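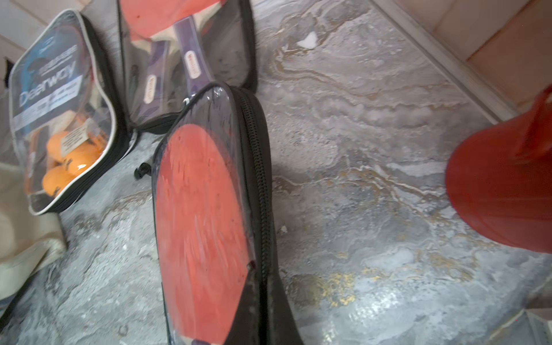

Chapter 7
Friction, or Why Things Grip

I was a terrible table tennis player at school, and I blamed the ball. My coach, Joanne Inskip, blamed my paddle – it had gone dusty, and dusty rubber slides where it ought to grab. She wiped it down, handed it back, and my serve curved for the first time ever!

I've been fond of friction ever since. It lets you walk, strike a match and keep a knot tied (try tying one in fishing line and you'll miss it badly). In this chapter we'll pull wooden blocks along a bench, tilt a ramp until things start to slip, and work out the two kinds of friction, static and kinetic. You'll need your force diagrams from Chapter 2, so go back and look at those first.

7.1 A Block That Won't Budge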